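Keeping a Shared Worktable Usable: Our Spring Project Report
Drarach Study House, Apr 24, 2022

When we started in January, we thought a project on one table would be over in a couple of weeks, and we are a little embarrassed (and also quite happy!) to report that it kept us going most of the term. The table in the Rusu room is used by everybody, and everybody leaves something on it. We kept a log of 40 sessions and wrote down what was lying out at the end of each one, and pens came up far more often than anything else. 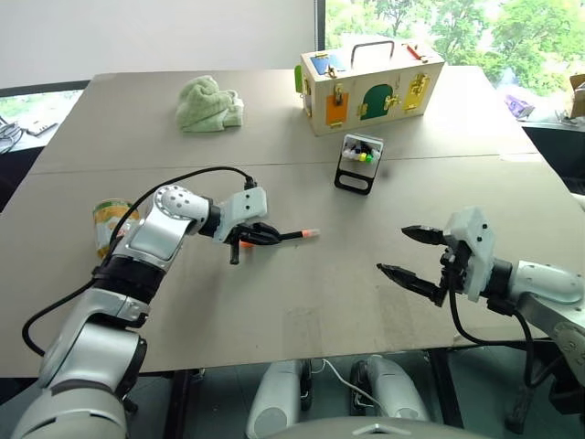

Our first rule was a simple one: big things live at the back and small things get the middle only while somebody is using them. The wooden box with the latches is bulky, so it went to the back right, and the towel got the back left. We did argue about folding the towel. The group voted for leaving it however it lands, and that rule has been followed perfectly ever since.

Markers were harder. We tried a drawer first, under the plan we called Flomus, and people hated walking over to it, so after 16 sessions we gave up and kept them on the table itself.

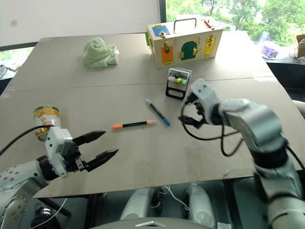
Figure 2. Two markers in the middle of the work surface, with the wooden box and the towel toward the back.

We also talked for a long time about whether the box should face the wall or the room. Facing the room won, as the colored doors are the nice part and people like to fiddle with the latches between tasks.
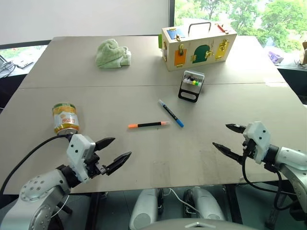 Figure 3. The table near the window, with the latch box on the back right and the towel left of center.

What we would still like to try is a tray for the markers, and a second log over the summer if the Ilham group will share theirs.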